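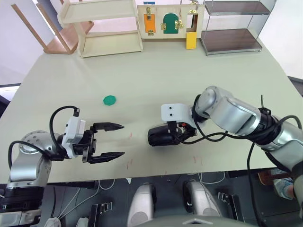

Figure 2: The two-arm platform at the test table. A small green disc lies between and ahead of the two grippers; the board and shelf units at the back of the table are background objects.

4.2 Arm selection from paired wrist views

The head view alone does not settle which arm should pick up an object near the middle of the table. Both arms can reach it, the cost of either motion is close to equal, and small errors in the estimated object position are enough to flip the choice from one control step to the next. In early trials with the Botton baseline this showed up as hesitation: one arm began to move, stopped, and gave way to the other, which then did the same. We refer to this as switching and treat it as a failure mode separate from a missed grasp.

Jerora handles the choice with a small selection head that takes the features of both wrist cameras together with the head features and outputs a single score. A positive score assigns the object to the left arm and a negative score to the right. The score is passed through a leaky average, and the assignment is changed only when the average crosses a margin m on the opposite side of zero. The arm that is not assigned receives a hold target at its current pose. It is not sent to a home pose, as the return motion often crosses the workspace of the active arm.

The selection head is trained jointly with the action decoder. Labels come from the demonstrations: for each time step we look ahead to the next gripper closure and record which arm made it. Time steps with no later closure are masked out of the selection loss but are kept for the action loss. Steps in which both grippers close within the same short window are also masked.

Data. The training set holds 178 teleoperated episodes over 11 objects from the Sallen set, frozen on 11/03/2025. Object positions were drawn from a region that straddles the center line of the table, so that neither arm was favored by placement. Furniture and other items behind the workspace were moved between sessions and were never targets. Marks and scuffs on the tabletop were left as they were. Some episodes contain one object and others contain more than one, in which case the instruction names the target.

Wrist features. Each wrist image is encoded separately with shared weights. The fingers take up a large part of every wrist image, and their position in it changes with the opening width. 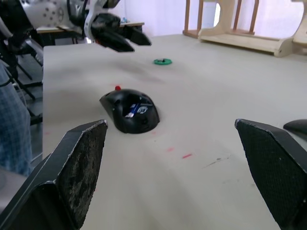

We tried masking the fingers before encoding and found that this made the selection worse for flat objects. Our reading is that the gap between the fingertips gives the encoder a fixed reference for how far the target sits from the grasp axis. With the fingers masked, a flat disc far from the gripper and a smaller one nearby are hard to tell apart. All results below use unmasked images.

The opposite arm is also visible in many wrist images. This is useful to the selection head in principle, but it can leak the label: if one arm is already moving toward the object, the other wrist camera can see it do so. To limit this we drop one wrist stream at random during training, replacing its features with a learned vector. Dropping is applied per episode. Per-step dropping gave unstable scores and more switching.

Results. Jerora reduced switching relative to Botton on 7 of the 11 objects and was level with it on the rest. Grasp success followed the same pattern, with the largest gains on thin items. For the Verhoeven variant, which uses the head view only but keeps the margin, switching was low but the wrong arm was chosen more often, and the arm then stayed with that choice. The margin alone therefore accounts for the stability, while the wrist views account for the quality of the first assignment. All three methods were trained with 2 seeds and the ordering was the same for both.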